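Plier le linge, trier les câbles : les machines s'y mettent doucement

Il y a des corvées que tout le monde connaît, à la maison comme à l'atelier, et qu'on aimerait bien voir filer un jour dans les bras d'une machine. Vider le lave-vaisselle, apparier les chaussettes, ranger la caisse de fils dans laquelle on n'ose plus mettre la main... L'atelier Tunine, qui remet en état du petit matériel électrique et qui fait travailler chez lui le bras Plirkov depuis le mois de septembre, a bien voulu nous raconter où il en est, et nous y avons passé une matinée fort agréable (merci encore pour le café !).

Disons-le tout de suite, les nouvelles sont plutôt encourageantes, à condition d'aimer la patience. Le bras sait prendre un objet rigide et le poser où on lui demande, il sait fermer un tiroir, il sait aussi empiler des boîtes pour peu qu'elles aient à peu près la même forme. Il lui faut en revanche 6 minutes pour plier une serviette de toilette, et la serviette, nous l'avons eue entre les mains, aurait mérité un second passage. À la maison, on aurait fini le panier entier dans le même temps, en écoutant la radio.

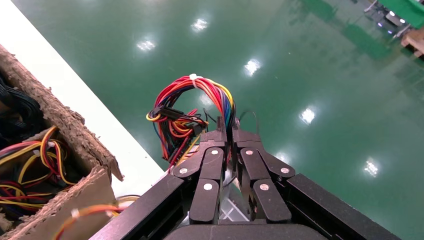

Les faisceaux électriques restent le gros morceau, et chez Tunine on en parle avec un mélange de tendresse et d'agacement. Un fil, c'est souple, ça s'accroche au voisin, ça ne revient jamais deux fois dans la même position, et quand on croit en tenir un, on en tient douze. Les doigts noirs du bras se referment sur une boucle entière, avec du rouge, de l'orange, du jaune, du bleu et du violet mêlés, alors que le carton à côté en est encore plein. Le petit collier blanc qui serre les brins au sommet de la boucle est le genre de détail que l'équipe apprécie, parce qu'un faisceau attaché se saisit bien plus volontiers qu'un faisceau libre. Restent les connecteurs, qui pendent où ils veulent et se coincent dans tout ce qui passe.

L'atelier tient un cahier de ses essais, à la main, et il en était à 1159 prises de faisceaux lors de notre visite. Sur les 400 dernières, les progrès sont nets, nous dit-on, surtout pour les pièces courtes. Une personne habituée va toujours plus vite, et de loin, mais elle se fatigue, et le tri des câbles n'a jamais fait rêver grand monde en fin de journée.

Et chez nous, alors ? La société Warer, qui prépare une version domestique du même bras, préfère ne pas annoncer de date. Elle prévoit d'abord 2 appartements témoins dans le quartier Trujillo, où l'on essaiera la vaisselle, le linge et le rangement des jouets. Les habitants du quartier pourront venir voir, et même apporter leur propre panier de linge. Nous irons, bien sûr, et nous vous raconterons la suite dans ces pages.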